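Section 4: Comparing finger pads on the hand-held gripper

Tesness Hand-Held Gripper, set-up guide. Revised September 27, 2022

By now you should have the gripper assembled, the camera seated on its bracket and a first test recording saved on your computer. If any of that is still outstanding, do please go back to Section 3 and finish it, as everything in this section leans on it. There is no hurry, and a pad trial done on a half-tightened linkage will only have to be done again.

The gripper leaves us with a pair of blue pads already fitted to the inner faces of the fingers. They suit most household jobs very nicely, but we know that a good many of you will want to try the Denex soft pads or the Cabrera ribbed pads as well, and the steps that follow are meant to give you a fair comparison between them. Set aside an afternoon if you can, and put the kettle on first.

Before you start

You will need the gripper, the pads you wish to compare, the small hex key from the accessory bag, a piece of thin checked or patterned cloth and a table you can walk up to from at least two sides. An ordinary living room is a perfectly good place to work. We rather prefer one to a bare bench, as the camera then gets plenty of background to follow.

CAUTION: Keep your free hand well away from the linkage arms while you squeeze the handle. They close more quickly than you might expect, and a nipped finger is a miserable way to begin.

Fitting and checking the pads

1. Open the fingers fully and lay the gripper on its back on a folded towel.

2. Loosen the pad screw on each finger with the hex key. Half a turn is plenty. If the screw comes right out, don't worry, just pop it back in before it rolls under the furniture.

3. Slide the old pad out towards the fingertip and slide the new one in from the same end until you feel it stop.

4. Tighten both screws until they are snug, then close the fingers slowly and look along them from behind. The two pads should meet evenly from top to bottom.

NOTE: Always change pads as a pair. A soft pad on one side and a ribbed one on the other will drag the cloth sideways, and you will spend a long while blaming the camera.

Running the cloth trial

5. Bunch the cloth loosely near the edge of the table. Try not to arrange it too neatly, for a flat cloth tells you very little about how a pad copes with folds.

6. Start the recording in the Distum viewer and wait for the frame counter to pass 200 before you move. This gives the tracking a moment to settle.

7. Bring the gripper in from behind the cloth at a gentle downward angle, keeping both fingertips in the camera's view the whole way. Close on a fold, pause, lift by a hand's width, and lower it again.

8. Repeat until you have 32 lifts with each kind of pad, then stop and save. Any recording shorter than 1000 frames should be thrown away and taken again.

9. Note down every lift where the cloth slipped, and whether it slipped at the pause or on the way up. Those two faults have quite different cures, which are set out in Section 5.

NOTE: Daylight through a window is lovely to work in, but it does change. Try to run all your pads within the same part of the day, or draw the curtains and use a lamp throughout.

CAUTION: Don't be tempted to squeeze harder with a pad that is slipping. You would be testing your own grip at that point, and the linkage won't thank you either.

A typical approach, with the cloth bunched at the table's edge:

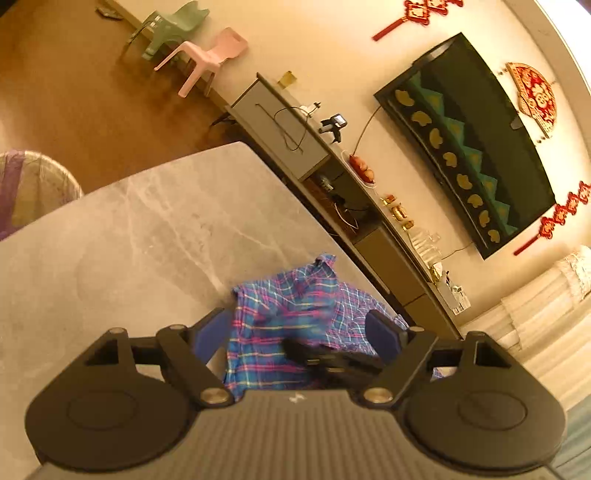

Reader comments on this section

Cabrerafan: Step 8 was the one that caught me out, as I'd saved each pad's lifts in a single long file and then couldn't tell where one set ended. Could you add a line about starting a fresh recording for every pad? I also found the ribbed ones much easier to slide in after wiping the channel with a dry cloth.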